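Snack box, second revision

The bedroom snack supply has run out of a cardboard box since January. The first revision was a shoebox with the lid removed. It had no depth to speak of, and long packets had to stand up at an angle and fell over whenever the mattress moved. I replaced it with a plain shipping carton and have been adjusting the contents since then. These are my notes on the second revision, mostly so that I stop making the same mistakes at the store.

Requirements first. The box has to sit on the bed without tipping. It has to be open at the top, with no lid to put anywhere. Everything in it must be individually wrapped, and everything must be visible from above without digging. The last one is the constraint that matters. Anything that ends up under something else stays there until it expires. I found a sesame bar under the old shoebox pile that had been through an entire summer.

Before packing I clear a flat area and put down whatever is going to be the background for the next few weeks. The deer print came out again for this. It is the same antlered head repeated along a strip, sketched in gray lines with script lettering over it, and it goes with the rest of the room better than it has any right to.

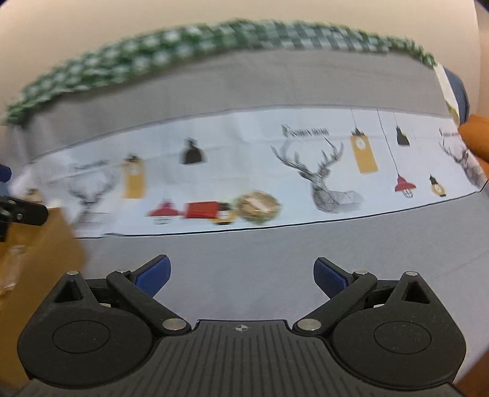

The deer print on gray, with lettering that appears to begin "Forever" over the middle head.

A note on creases. Printed material that has been folded keeps the fold. Laying it flat overnight under a board takes out some of it. A warm iron through a cotton cloth takes out more on fabric, but I would not try it on paper, where the ink can lift. I have stopped trying to get these strips perfectly flat.

Packing procedure is simple. Long items go in first, on the diagonal. A carton of this size has a diagonal noticeably longer than its longest side, so a stick-shaped packet that will not lie parallel to a wall usually fits corner to corner. Bags with air in them go at the back, where they can lean. Bars go at the front, flat, with the ends facing up enough to grab. Small candies fill whatever corner is left. I used to put the candies in first and they ended up underneath everything.

Savory and sweet share the box. I tried a divider cut from a Teson carton and took it out after two days. It used up width and made the diagonal impossible. Spicy strips get one rule, which is that the packet goes in sealed and the opened one leaves the room. The oil gets through a folded-over top, and it does not come out of a light-colored sheet with ordinary detergent. I have tested this more than once.

Refill is on Wednesday. My limit is 400 a month for snacks of all kinds, and I keep a running total in the same spreadsheet as the groceries. The total since I started the sheet stands at 1,943, which includes one bulk order from Pladolon that I would not repeat. It was 28 bars of a single flavor. They were fine for the first week.

Current state, on the bed by the bolster: spicy strips in the red packet, a brown packet next to it, the clear bag of crunchy pieces at the back, and the long foil packet on its diagonal. One corner flap is torn at the front. I will tape it when I next have the tape out. A torn flap has no effect on capacity, and the front seam is taped and carries the load.
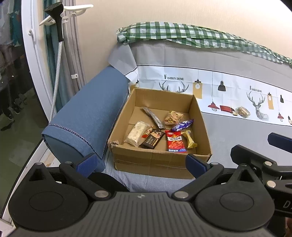
Khosravi commented that a carton on a bed sheds paper dust, and that lining it with a cut-open paper bag solves this and makes crumbs easier to throw out. I had not considered a liner. A flat sheet on the bottom would cost almost no depth, and it could be changed at each refill.

I have one Brarnow bag left over from the last grocery run and will cut it to size this week. If it slides around I will put a strip of tape at each end.

Still open is the question of the chocolate bars in warm weather. The box is fine for them until about May, and after that they go in the refrigerator door and the space goes to crackers.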